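Flovgate Play Library
Progress report to the Babalola Fund
24 Apr 2021

Work since the last report

The block sets are now the main part of the project. We lend them to families and to four preschool rooms, and between February and the end of this period they went out 384 times. Total loans across the whole library stand at 3,697 since opening.

Sorting took longer than planned. Most of the donated blocks came in mixed boxes with no lids, and Lilian Mwaipopo and Garba Obi spent the first weeks matching them by size and pattern. Sets that were short of pieces were combined. Anything chipped was taken out and will be sanded or thrown away.

Each set now goes out with a tray, and the children are asked to bring the blocks back to it when they finish. The preschool rooms like this. Johanna Haslinger reports that cleanup in her room is quicker - she has asked for 2 more trays.

Spending

We have spent $730 of the materials line, mostly on storage bags and labels. The Clerkine order for shelving has been delayed and will fall in the next period.

Patterned blocks

The patterned blocks are borrowed more than the plain ones. Children sort them by color first and by pattern later, and the ones with a different pattern on the side cause the most discussion. Red stripes, yellow with orange streaks and the gray speckle are all in use.
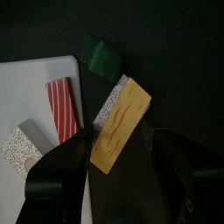 Do the patterned blocks need to be kept apart from the plain sets?
Only in storage. Families can borrow both together, and the labels show which bag each block goes back to.

Next period

Gwenaël Joly will finish the labels and put up the shelving once it arrives. Ikechukwu Okafor will visit the remaining preschool rooms and send their comments with the next report.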